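A place for the phone, and for everything that gathers round it

A desk gets untidy from the edges in. Cables come first, then packets and wrapping, and the phone ends up under whatever was put down last.

Start with a shallow tray. It needs a flat base and low sides, so you can lift the phone out from one end without tipping it. A coloured inside helps, as a dark phone is easy to miss among black leads. Ours sits near the middle of the table while we work and goes to one side at mealtimes. Keep coins and keys out of it or the screen will suffer.
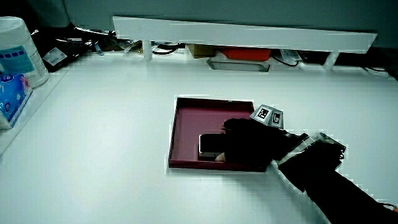 Next, get some height at the back. A plain board on short legs will do, and the gap underneath takes spare leads and a small cardboard box. We looked at a ready-made riser from Giltar and decided a board was enough. Measure your tallest box before cutting the legs.

Coil each lead loosely and tie it with a strip of cloth. Tight coils strain the wire near the plug. If you have more than 4 of the same kind, give some away.

Tissues and wipes can stay out, but stand them together in a back corner. Wrapping should go in the bin the day it is opened. Wipe under the board once a month with a barely damp cloth, with everything unplugged first, and dry it before the box goes back.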